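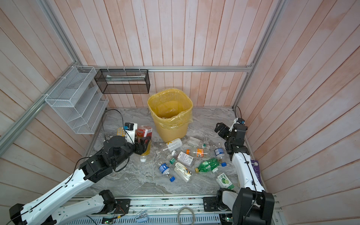 Greto brings back the bag your aunt gave away

12 March 2025
Print this page | E-mail to a friend
Search the site: Enter keyword Go

The Prestari, a stiff little top-handle bag that spent most of its life being handed down to people who didn't want it, is going back into production. Greto confirmed the news this week in a statement that used the word "icon" four times and the word "price" once, near the bottom.

The price is $400. When the bag was last sold, it came free with a coat.

Older readers in Nurkport will remember the coat. It was camel, it had a belt that could not be kept in its loops, and Greto sold it out of the downtown store every winter until the store became a bank. The Prestari hung from the sleeve in a plastic sleeve of its own. Some customers asked for the bag to be left off and a little taken off the bill. The store's policy was no.

The new version will arrive in October in black, oxblood and a shade the company is calling Wet Sand, previously known as beige. It keeps the boxy shape, the turn clasp and the short handle that will not go over an adult's shoulder in a winter coat, including the one it was designed to be sold with. Greto says the handle is "faithful to the archive." A longer strap will be available separately.

What the announcement did not mention is where the archive came from. As it happens, a good part of it came from Rosales, the consignment shop two doors up from the old store, whose owner sold Greto a pair of original Prestaris last year without knowing who was buying.

"A very polite young man came in and wanted to see every one I had," said Consuelo Arellano, who has run the shop for 14 years. "He opened and shut the clasps and held them up to his ear. I thought he was lonely."

He bought a black one and a brown one and asked for a receipt with the style name written out. Arellano wrote "small purse, hard." She learned the rest when a customer showed her the press photos on a phone and she recognized the scratch on the corner of the black one.

She is not upset about it, she said, though she would have charged more. The two bags went for $12 each.

Since the announcement, the arithmetic has changed. Arellano still has 34 of the originals, a number she knows exactly, having spent the afternoon after the news broke on a stepladder in the stockroom. People had been dropping them off for years, usually at the bottom of a box with the things they hoped she'd take. She took them all. They were good for stuffing into bigger bags to hold their shape in the window, and for that job, she said, there has never been a finer purse.

They are now in the window on their own account. Arellano has put them up at prices she declined to have printed, on the grounds that they might be different by the time anyone read them.

Is it any good?

A fair question, and one that the people who owned the thing the first time around answer with some heat. A reporter for this page borrowed a brown original for two days and can report that it holds a wallet, a set of keys and a lipstick, provided the wallet is small and you are prepared to choose between the keys and the lipstick. A phone goes in on the diagonal. Sunglasses do not go in. The clasp closes with a crisp snap that turns heads in a quiet restaurant, and then, on the second day, opens by itself in the parking lot.

It does look wonderful, though. Set on a table next to a cup of coffee, it makes everything near it seem to have been arranged on purpose. With jeans and a plain white shirt it looks like you know something. With a dress it looks like you are on your way to a christening and have strong views about the hat of the person in front. The leather on the old ones is thick and has aged well, possibly from lack of use.

Greto says the new clasp has been "reengineered for the way we live now," and did not answer a follow-up question about whether that meant it stays closed.

How to tell an old one from a new one

Arellano has already been offered several bags that she suspects were never near a camel coat, so she has started keeping one of her own on the counter for comparison. Her advice to buyers is short.

Look at the lining first. The originals have a striped cotton lining in brown and cream, and the stripes never line up at the side seam. If they line up, somebody was trying too hard.

Look under the base as well. There should be feet, little brass ones, and one of them is often missing. A bag with all of its feet isn't necessarily a fake, but you may ask where it's been.

Last, smell it. An old Prestari smells of peppermint and closet. Arellano has no explanation for the peppermint – she has asked sellers, and they all say it was their mother's.

As for cleaning, she recommends a soft, dry cloth and leaving it alone. One customer ran hers under the tap after watching a video and brought it back in the shape of a baked potato. Arellano would not take it for consignment, but she did take a picture.

The coat question

The return of the bag leaves the matter of the coat, which has its own following, smaller and colder. A company spokeswoman said there are "no plans at this time" to reissue it. Anyone who still has one may want to check the belt loops before getting excited.

Rosales has two coats on the rack. Both have lost their belts. Arellano will include a Prestari with either one for anybody who can prove they turned it down the first time, and she says she'll accept a good story as proof. So far a retired dental hygienist has come closest, with an account of arguing at the register for so long that the line behind her took her side. She remembered the clerk's haircut and the amount she had wanted knocked off, which was a dollar. She tried on the coat, looked at herself from both sides, and said it still pulled across the back.

She left with the bag. She paid for it, too, after a short discussion – Arellano ruled that the offer applied only to people who bought the coat.

Greto will open a waiting list for the new Prestari this summer, with customers limited to one bag in each color. Details of how to join will be sent to those who have already joined the company's mailing list, which can be done at the register of any Greto store. The nearest one is a long drive from Nurkport. The bank has received calls.

Rosales is open every afternoon and closes when the owner gets hungry. The window display stays up until the bags are gone, at which point Arellano will need to find something else to put inside the big totes. She is considering shoulder pads, of which she has a great many, and which she would like it known are not yet for sale.

Print this page | E-mail to a friend
Shares: 34
Comments (12)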